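Kernwood Bench Gripper Service Kit

Everything you need to keep a two-finger Celtard gripper in decent manners, in a tin that will outlive it. Ships from our Prarkosville shop.

Unplug the arm first. We mention this because Mostafa Radwan, who packs the kits, has opinions on the subject and a scar.

Our demo cell is a wooden bench with more cable on it than we'd like customers to see. The plate gets wiped down before any finger alignment, and smudges on the face are fine. Grit around the screw holes is what the little brush is for.

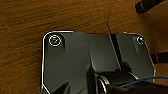

In the tin

- 4 spare fingertip pads
- 19 screws, a number arrived at by losing them
- Brush, cloth and a tube of grease you will use too much of
- Cable ties for the wrist

Looking after the cable

Most of the grippers sent back to us have nothing wrong with the gripper. The cable got pinched. Leave a lazy curve at the wrist, turn the joint by hand through its full travel, and tie it only where it stays slack. Check again every 200 hours, or whenever the arm starts sulking. 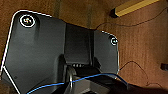
Gripper housing on the demo bench, blue cable across the lower part.

The Macapagal wrist adapter is sold separately - back in stock in September.

Comments (2)

Hamish Ogilvie
Used 9 of the screws. The rest are under my fridge.

benchrat
Does the grease come in a smaller tube? I have learned nothing.

We use cookies to remember your cart. Accept / Manage settings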